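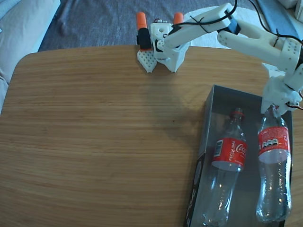 *Honey-brown veneer, fine straight grain, rounded corner.*

# Niltska table top - wood veneer, top only

Back in stock from February. Same top as before, new edge sealer, slightly better packing. Legs not included, see further down.

Made for us by Dreltetti. Real wood veneer on a pressed core, factory lacquered both faces. Good for a kitchen table, a desk, a break room, a craft room. Not for outdoors. Not for a sauna either (we got asked).

## What you get

- one top, corners rounded, edges sealed
- underside pre-drilled for the Stonarix frame, pilot holes only
- bag of screws, 2 spare
- a small bottle of touch-up lacquer, matched to your batch
- care card

## Grain and color

Straight grain, runs the long way. Color is a warm honey brown on most batches, some come a shade paler. It's veneer, it's a tree, they vary. If you need two tops to match, order them together and write "same batch" in the notes box. We can't match to one you bought last year, sorry. Jeferson Macedo in the warehouse will try if you send him a photo in daylight but no promises.

Satin lacquer. It does pick up some light from a window. If you want dead flat matte, look at the Mạch top instead - costs more, marks easier with greasy hands.

## Load

Rated to 100 kg spread over the top when it's on the Stonarix frame. Don't stand on it. Don't clamp a heavy vise to the edge without a scrap of wood under the jaw, the core will dent and the veneer goes with it. Monitor arms are fine with the wide plate.

## Heat, water, spills

Soda, coffee, juice - wipe it up, dry cloth after. Wine, wipe it faster. Hot mugs OK on a coaster. Hot pans no. Standing water under a plant pot will get in eventually and lift the veneer, and we dont cover that.

Cleaning: damp cloth, drop of dish soap. No bleach, no scouring pads, no spray polish with silicone in it. If you've already used silicone polish call before you try to recoat anything.

Scratches: light ones take the touch-up lacquer, thin coat, leave overnight. Deep ones, rub lightly with 300 grit first, WITH the grain, then lacquer. Go easy. The veneer is thin and there is no getting it back once your through.

## Fitting

Takes one person with a screwdriver, two people to flip it. Lay it face down on the blanket it shipped in. Line up the frame, start every screw by hand before tightening any. No power driver on the last turns please, most of the returns we see are stripped holes.

Old Niltska legs (the ones with the square plate) fit but need new holes. Template on request, ask for Luuk Van Damme.

## Ordering

Top ships flat, curbside delivery only. Check the corners before the driver leaves and write any damage on the slip. Lead time is normally short but the first batch back always goes quick.

Custom sizes: yes, up to 3000 mm long, same thickness, same corner radius. Square corners on request at no charge. Custom tops can't be returned unless they arrive damaged.

Frames, legs and cable trays sold separately - see the Stonarix page. Sample chips are free, one per finish, just cover the postage.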